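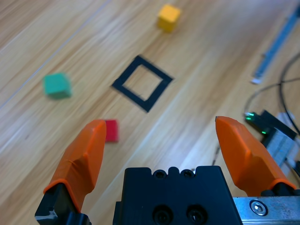 8th October

Up before the alarm. Rain in the night, and the gutter on the back side was dripping onto the step again. I put the bucket under it and made coffee.

Spent most of the day on the table and what lives on it. I had been putting it off. The table has been in the back room since May, when I brought it home from the Negri sale, and in all that time I have used it for whatever needed putting down. Mail, seed packets, the good scissors, bags I meant to take back out to the car. On Monday-type mornings I eat breakfast at the corner of it with my elbow against a pile.

I like the color of it more now than when I bought it. It's a light wood, close to honey, and the grain runs long. When the sun gets in, the shine makes it look almost white in places and you can't see dust or crumbs at all, so I've learned to wipe it in the evening with the lamp on. There is a thin line across part of the top that I have never been able to make up my mind about. It could be a seam where two boards meet or it could be a scratch. I ran a fingernail over it this morning and still couldn't tell. If it's a scratch it's a very straight one. I'm leaving it alone either way.

I paid 39 dollars for it, which I wrote down at the time and have been pleased about ever since. The chair cost more than that.

Started with the paper. Anything from Skulcombe Water went in the blue folder. Anything with a window envelope got opened, even the ones I knew were nothing. Two turned out to be something: the renewal for the car, and a letter saying the dentist has moved to the other end of Posusberg. I wrote the new address in the book and threw out the old card. The catalogs all went in recycling except the bulb one, and I know I won't order from it, but I like to look.

Then the jar of pens. I tried every one on the back of an envelope and kept the ones that wrote. The jar is much lighter now. The pencils I sharpened over the sink, and then I had to clean the sink.

Lunch was the rest of the lentil soup with toast. I ate it standing up in the kitchen so I wouldn't put a bowl down in the middle of things.

In the afternoon I did the drawer unit next to the table, and that took longer than the rest put together. The top drawer is tape, string, batteries and the tape measure. The second is supposed to be sewing, but it had slid into being a second top drawer. I found the gray thread I bought again in August thinking I'd lost it. I also found the instructions for the Nekora lamp, folded up very small, and learned from them that it has a dimmer. You hold the switch down instead of pressing it. I've had that lamp for six years.

The bottom drawer is photographs and I closed it again. That's a winter job.

Around three I drove to the hardware store for wood oil and sandpaper. They had 200 grit and 400 grit and I stood there a while and bought both. The man at the counter asked what it was for and I said a tabletop, and he said go with the grain and don't hurry, and to do a patch somewhere it won't show before doing the rest. I asked if the oil would make it darker. He said a little. I'm not sure I want it any darker. On the drive home I decided to try it on the underside and look at it for a week before doing anything else. The sandpaper will keep.

The road by the bridge is down to one lane still. I sat there for two full songs on the radio.

When I got back I wiped down the legs of the table, which I don't think I'd done once. There was a cobweb running from one of the back legs to the baseboard with a lot of lint in it. I swept underneath while I was down there and got up a button, a dried bean and the cap from the glue. The glue itself had gone hard months ago for want of that cap, so into the trash with both. I pushed a folded square of cardboard under the short leg and the rocking has stopped. I should get a proper felt pad. I've put it on the list for the next time I'm at the store, under furnace filters, where I would have seen it today if I had taken the list.

Things I'm moving out of the back room: the box fan, upstairs to the closet until summer. The two empty picture frames. The card table, if I can get it down the cellar steps without scraping the wall. Things staying: the table, the chair, the lamp, the drawers and the radio. I'd like a small shelf over the table for the folders, low enough to reach sitting down. I measured for it and wrote the number on my hand, then washed up for supper, so that has to be done over.

Supper was eggs and the last of the green beans. They were a bit tough. I think they're finished for the year, and I'll pull the plants the next dry day.

Afterward I sat at the table with the lamp turned down low by its dimmer and paid the water bill and the car. I wrote a letter I owed from the summer, two sides, and found a stamp in the top drawer where stamps are now. I used a coaster for my tea. I had bought a set of them in the spring and they were in with the string.

The rain has started up again. I emptied the bucket and put it back under the drip. Tomorrow I need to call about the gutter, and take the bag of bottles in, and get the oil on the underside if it isn't too damp for it to dry.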